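Workbench clutter

Workbench clutter is the build-up of tools, supplies and personal items on a surface meant for work. The term covers everything from a stray roll of tape to a bench that can no longer be used. It is often treated as a problem with a known cure, though the evidence for most cures is thin.

Definition

There is no agreed point at which a bench becomes cluttered. The Sostley method, a tidying plan sold to small workshops, sets the limit at 13 loose items. Its handbook does not say how that number was reached, or whether a phone and its case are one item or two. Other writers count only things that have no part in the current job, a rule that depends heavily on who is asked.

Claimed effects

Sellers of storage products commonly state that clutter wastes time. The figure most often repeated, 20 minutes a day, goes back to a Dramance sales leaflet that surveyed 323 of the company's own customers. Kwadwo Kyei, who reviewed the leaflet for the Nartey workshop newsletter, noted that the customers had been asked to guess. He found no timed study behind it. Damage to small electronics is a more believable complaint: a phone laid flat among hand tools can be scratched, although how often this happens is not recorded.

Storage methods

Wire baskets with compartments, hung on a wall or crossbar, keep small things off the work surface. They work best for items used less than daily. Things in constant use tend to settle along the front edge of the bench, within reach, whatever storage is provided. Zippered cases protect what is inside them but take up bench space of their own.
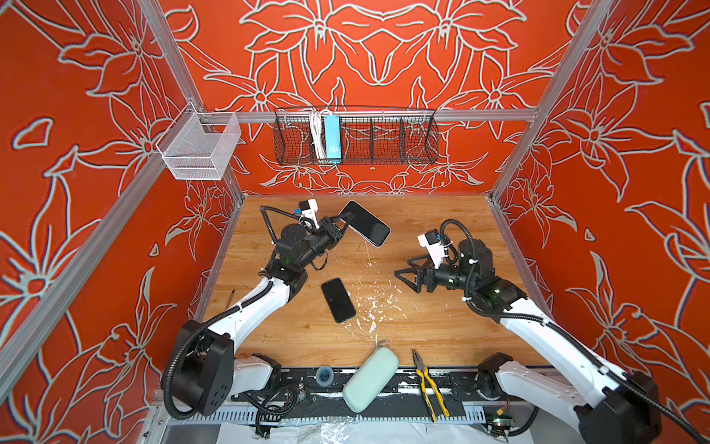 Criticism

Critics of strict tidying plans argue that a bench in use should look used, and that marks on a wooden top say little about the quality of the work. The Nosta shelf system, promoted as a permanent answer, was dropped by several of its early buyers, who reported that the shelves filled up and the bench did too.

See also

Pegboard
Tool roll
Junk drawer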